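Folding laundry with the Somell hand kit
Interview by Despina Papadopoulos
November 18, 2022

Maj-Britt Fagerlund has been using the Somell hand kit since July. She runs the cloth handling work at Bremwood, a small outfit that records people doing household jobs and supplies the recordings to companies building home robots. Bremwood rents the kit on a 30-day plan that renews itself unless you cancel, and she agreed to talk about whether it has earned its keep.

The kit comes as a pair of hand-held grippers, each with its own camera, and a charging dock. A person holds one in each hand and does the job with the jaws instead of their fingers. "You're limited to what a robot hand could do," Fagerlund says. "If you want to turn a sleeve right side out, you have to find a way to do it with a pinch. It's slow going at first."

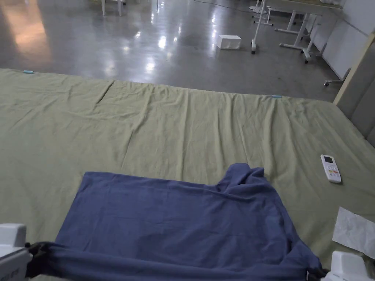 Both grippers on one cloth, pulling the near edge tight.

Cloth is most of what her group does with it. They fold, spread, stack and hang. Shirts and towels came first because that was the contract, and Fagerlund says it was a fair test of the jaws. "A cup is a cup. A T-shirt is a different shape every time you put it down. If the tips don't meet properly you pick up one layer when you wanted two, or you pick up the sheet underneath as well."

Her first pair had that fault. The tips on the left unit met a little off centre, and thin cotton slid out. Somell sent a replacement and asked for the old one back. She would have liked instructions for adjusting it herself, and a set of those did arrive, after the replacement. "It's four bolts and a hex key. I could have done it over lunch."

Before Somell, Bremwood tried a glove from Drurkov. The glove was more comfortable, she says, and people learned it in minutes, but the recordings had to be reworked before the client could use them. With the grippers, what the camera sees from behind the jaws is close to what a robot's wrist camera would see, so there is less to fix later.

I asked whether it matters what else the camera picks up. She said the client wants it that way. The bed is left with ordinary things on it, a remote or a phone or a game controller, and the rest of the hall carries on behind.
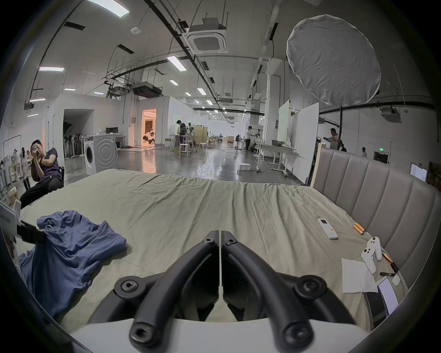 What it costs

Bremwood pays $1,666 for each rental period, with the pair of units and the software included. Spare jaw tips are extra. Fagerlund thinks the price is reasonable for a group that records most days and poor for anyone who doesn't. "If you wanted it for a week to try an idea, you'd be paying for three weeks of it sitting on a shelf. I told Somell they should have a weekly rate. They said they'd look at it, and I haven't heard."

Her contract calls for 2,000 accepted recordings. A recording is turned down if a hand unit loses its position partway through, and early on that happened often enough that she kept a list. The plain white sheet they had on the bed was part of the trouble. They changed to a green one and the dropouts went down – she can't say for certain it was the sheet, as a software update came in the same week.

Weight was the other complaint I'd heard from people who use the kit. Fagerlund agrees with it. The units feel fine for ten minutes. Over a morning the wrists get sore, mostly when a garment has to be held up and shaken out.

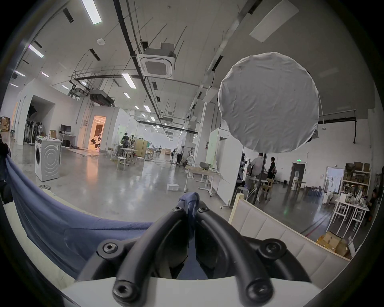
She has people swap after every hour, and the shorter members of the group work from the long side of the bed so they aren't reaching. Somell sells a forearm strap, which she bought and doesn't recommend. It takes some weight off but it gets in the way when you cross one hand over the other, and half of folding a shirt is crossing over.

The software gets better marks. It starts and stops from a button on the handle, and files from the two hands are lined up without anyone touching them. Labelling is still clumsy. You can't rename a batch once it has been uploaded, and a typing mistake on the first day is there for good. "We have a whole folder called Twoels," she says. "The client has asked about it."
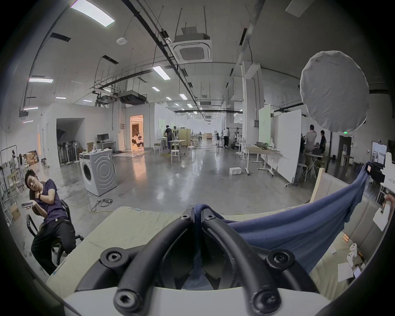
Would she renew?

Yes, until the contract is filled. After that Bremwood plans to borrow a set from Lozano, whose grippers are lighter and have a wider opening, and run the same towel and shirt jobs on both. Fagerlund expects the wider jaws will help with bath towels and be a nuisance with collars, but she wants to see the numbers before she says more.

For anyone thinking of renting the Somell kit, her advice is to order spare tips with the first shipment, check that both sets of jaws meet before recording anything, and allow a few days of practice that you don't intend to keep. She would also put someone careful in charge of naming the batches.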